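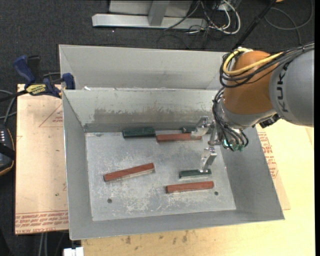 我家的黑胶唱片越买越多,这两年最费脑子的就是怎么放、怎么擦。最早我图省事,手边有什么箱子就往什么箱子里塞,鞋盒、菜筐、五金店的铁皮箱都试过。像图里这种灰色铁皮箱,左右两面壁是往外斜的,放几块红褐色、深绿色的方块随便怎么躺都行,唱片立进去可就麻烦了,顺着斜面一歪,整排都跟着倒(我有一张现场专辑就是这么压弯的,心疼!)。还有中间那块斜的铁皮,下半截蹭得一大片棕灰,看到这种磨痕我就会想到封套的边角。所以第一条:装唱片的箱子壁要直,底要平,里面最好垫一层毛毡。

第二条是竖着放,别摞着。我知道摞起来好看,演唱会海报底下来一摞,拍照特别有气氛,可是最下面那几张真受不了。竖着放也别塞太紧,手指能轻轻拨开、抽一张不会带出旁边两张,这个松紧就刚好。太松了也会歪,拿个书立顶一下就行。

位置嘛,离暖气和窗户远点。我以前把架子放在西窗底下,八月份下午太阳直晒,封面上歌手的脸都晒淡了一圈,后来老老实实挪到走廊里。挪之前记得看看架子结不结实,唱片这东西单张不觉得,一格子塞满了死沉死沉的,那种薄板的书架中间会往下弯。我现在用的是Plurnley的方格架,装的时候多拧了几个角铁,到现在还没晃过。

再说擦。每次放之前我都用碳纤维刷子转着扫两圈,手尽量轻,让刷毛自己去带灰。扫完把刷子慢慢往外拖出去,灰就跟着走了,直接抬起来的话灰会留一条线在那儿。二手淘来的脏片子要湿洗,我用的是蒸馏水加一滴没有香味的洗洁精,超细纤维布顺着沟槽的方向擦,千万别横着来,标签那里拿个旧的塑料盖子挡着。洗完再用干净的蒸馏水过一遍,然后插在碗碟架上晾,对,就是厨房那个碗碟架,间距简直像专门做的。没干透别急着往封套里装,我装早过一回,内套粘在上面,撕下来一片白毛。

内套值得换。老唱片里面的纸套掉渣,抽一次掉一次,我换成了防静电的软内套,Vida那一款用着顺手,开口有点圆角,好塞。原来的纸套要是印了歌词就别扔,平着夹在封套里一起收着。换下来没印东西的,我拿去垫抽屉了。

价签!买二手的都懂,封面正中间糊一个价签,有的还糊两层。我的办法是吹风机开低档,离远一点吹十几秒,从一个角慢慢往回卷着揭,揭不动就再吹。别拿指甲硬抠,也别用酒精往纸封面上抹,会花。剩下的胶用橡皮轻轻滚掉。外面要是有塑封膜的就好办多了,一点点食用油就能化开,擦干净别让油渗进去。

CD我也顺便讲两句,毕竟青春期那会儿攒的全是CD。盒子裂了就换新的,中间那圈卡齿断了两三根的也换,盘在里面晃来晃去最容易划。擦CD跟黑胶反过来,要从中心往外直着擦,别转圈。磁带的话,听完倒回头再收,盒子竖着放,别跟音箱挨在一起。

最后是找歌的问题。我的登记本里现在记到了519号,按歌手姓氏排,合辑单独一格。表演嘉宾、在哪家店买的、哪一面有跳针,都写在后面。邻居Tadeusz Lis是按封面颜色排的,从白到黑一整面墙,确实漂亮,但他上回为了给我找一张爵士,翻了一下午,茶都续了三次。借出去的我会在原位插一张硬纸板,写上谁借的、哪天借的。Necati Yurt,如果你看到这里,你那张纸板还插着呢,片子听完了就拿回来吧,封套我给你备了新的。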